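Folding for a Living

At half past eight on a Tuesday morning, Teresa Sadowski is on her third jumper. She has a podcast going, a flask of tea on the windowsill and a black gripper in each hand, and she is trying to persuade a sleeve to lie flat without touching it with her fingers.

"Wool is a lovely thing to wear and a horrible thing to fold," she says, and goes back in for another try.

Until last July, Teresa worked the folding tables at Brirnivik, a laundry and garment-care firm in Skendley that washes, presses and parcels up clothes for care homes, small hotels and a growing number of private households. She did it for years, and did it fast. These days she spends two days a week at the tables and three days teaching, which at Brirnivik means folding clothes with a pair of hand-held grippers while small cameras record every pinch, lift and tuck. The recordings go to the firm's engineering partner, Wistivus, where they are used to train a pair of robot arms that will one day take their place at table four.

I went to Skendley expecting a gloomy sort of visit. I have written about enough workplaces where the machines arrived on a Friday and the redundancy letters on the Monday. What I found was a group of people who had become thoroughly, infectiously absorbed in the question of how you pick up a cardigan (and I have not been able to put away my own washing in peace ever since).

The grippers are simple to hold and surprisingly hard to use. Each one has two fingers and opens and closes with the squeeze of a hand, and that is your lot: no thumb to smooth a hem, no palm to sweep out a crease. My first attempt at a tea towel took so long that someone made a round of drinks and came back before I'd finished.
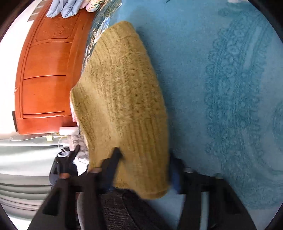
Sheets and towels were sorted years ago. Big laundries have had machines for flat work for decades, great clattering things that swallow a sheet at one end and deliver a neat oblong at the other. Personal clothing is a different matter, and it's the part of the business that has been growing. Every garment is its own shape, it comes out of the basket in a lump, and it has a habit of changing its mind halfway through a fold. A ribbed knit stretches if you lift it by one corner. A slippery lining slides out from under you. Dark cloth hides its own edges.

That is why the recordings are made on all sorts of surfaces, from bare worktops to plush bedding that drags at everything you put on it. It's also why Brirnivik asked its folders to do the teaching. The first recordings Wistivus worked with had been made by its own engineers, and Zdzisław Śliwiński, who leads the project there, is cheerful about how bad they were.

"We folded like engineers," he tells me. "Very careful, very symmetrical, and terribly slow. Then Teresa came in and did a shirt in four movements, and we all stood there like children at a magic show. She was using the weight of the cloth! She let it fall into place. We had been fighting it the whole time."

The team now has 1678 usable recordings of knitwear alone, with a target of 3000 before the arms are allowed anywhere near a customer's clothes. Teresa's name for a good one is "a clean go". Her name for a bad one can't be printed, though Zdzisław insists the bad ones are useful as well, particularly when she gets herself out of trouble. A robot that has only ever seen perfect folds has no idea what to do with a crumpled one.

What the work does to a body

The change people talk about most is in their shoulders. A full shift at the tables used to mean 714 pieces on a busy day, nearly all of them handled at the same height with the same reach and twist. Wrists went, then elbows, then necks. Several of the folders I met had strapping on under their sleeves, and they mentioned it the way you might mention the weather.

Splitting the week has helped. Teaching has aches of its own, and the grippers start to feel heavy by mid-afternoon, so sessions stop after forty minutes and everybody swaps over. But it is slower, it can be done sitting, standing or kneeling, and the mind gets a say in it. Folders plan their sessions together and argue happily about whether the sleeves should go in before or after the body is halved.
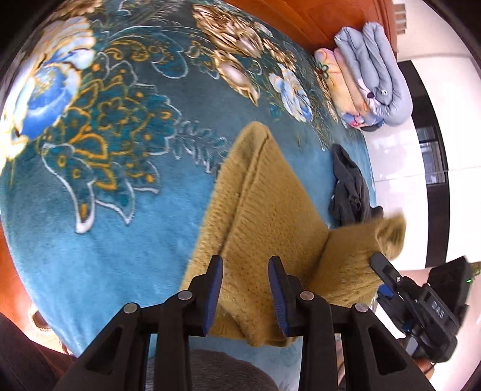 Who gets the better job?

There are harder questions, and the staff raised them before I did. Teaching pays an extra 105 pounds a week, and not everyone has been offered it. Some of the older hands dislike being recorded, even though the cameras point at the cloth. And when the arms do arrive at table four, someone will no longer be standing there.

Brirnivik's answer is a written agreement, signed on Fri 25 November, that no folder will lose their post to the arms while it is in force, and that anyone whose table is automated will be retrained for finishing, repairs or teaching. It has to be renewed each year. Teresa helped to draft it and describes it as "decent, for now". She wants the teaching rate made permanent, and she wants the people who made the recordings to be named somewhere, even if it's only on a board by the door.

A visit to Cuesta, a smaller laundry that has had an early pair of arms on trial, gave her some idea of what's coming. The arms were good at T-shirts and hopeless at anything with a hood. Two people looked after them, one loading and one checking, and both had been folders. What struck Teresa was how much they still used their eye for cloth, spotting a shrunken cuff or a loose button as the pieces went by.

"I watched it do a collar," she says, "and it did this little flick at the end. That's my flick! I've done that since I was nineteen. I got quite emotional, over a polo shirt."

She has been asked to spend part of next year on repairs, where there is a shortage of skilled hands, and she's tempted. First, though, there is the knitwear to get through, and after that the fitted sheets, which Zdzisław has been putting off for as long as he decently can. Teresa has already told him how she wants to do the corners.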